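Lovenley floor news, short one this time

Quick update on the grippers before the Thursday handover, sorry for the rush.

So the bedding work. Four of us in housekeeping are now on hand-held grippers for part of the shift, the rest are on normal rounds. You squeeze, the fingers close, you move the pillow or pull the sheet, and the recordings go off to Plindov so their arm can learn it. 2,554 takes sent so far. Riihimäki site is at 1,369 and they started before us, just saying!

What changes for you: rooms on the gripper list come off your room quota. This was the big question at the last meeting and yes it's now in writing. Nobody gets marked slow for a bed done with the gripper. It IS slower, everyone knows it.

Wrists. Two people said sore after a long stretch, so swaps are every hour now, not every two. If it hurts before then put it down and tell the shift lead, dont wait for the swap.

Pay stays the same grade. We asked for a training supplement, Masov management said they'd look at it in December. Will keep asking.

Pillows are still the worst job on the list. Too soft in the middle, so go for an edge or a corner and get both fingers round the fabric before you squeeze.

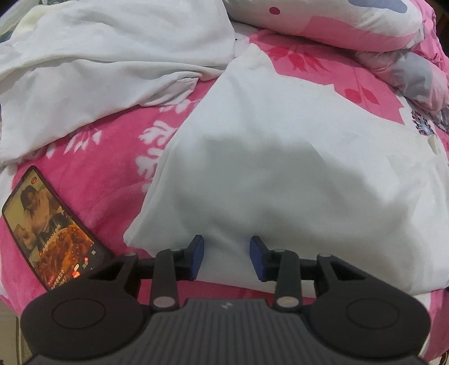 Fleece blankets next, then fitted sheets, which no one is looking forward to. Plindov want 943 more takes on pillows alone before they move on, so expect to see them on the list a while yet.

Will the arm take beds off us? Asked again. Answer was linen sorting first, rooms later, no date. Not much of an answer so it's back on the agenda. Bring questions Thursday, or stick them in the box by the linen lift if your on nights.

Gloves in size small are back in stock btw.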